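Ticket 337 — label printer skipping every other label
Opened by: Neema Wanyama
Status: waiting on me, I guess

Hi Kyriaki! Okay, so I did everything on your list (even the bit where you hold the feed button until it blinks twice) and the Trostico is still spitting out one good label and then one blank. I printed 40 of them to be sure and it never once did two good ones in a row.

Things I tried after lunch: new roll, same thing. Old roll from the cabinet, same thing. Then I went into the driver settings and found the label height set to 147, and I don't remember ever touching that — could the February update have changed it? I put it back to the default and got three good ones, then a blank, so it's better but not fixed!

Crisóforo's printer is the same model and works fine on my cable, so I think we can cross the cable off. I'll leave mine switched on tonight if you want to log in and poke at it.

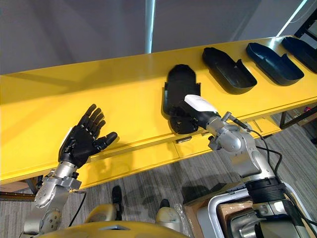
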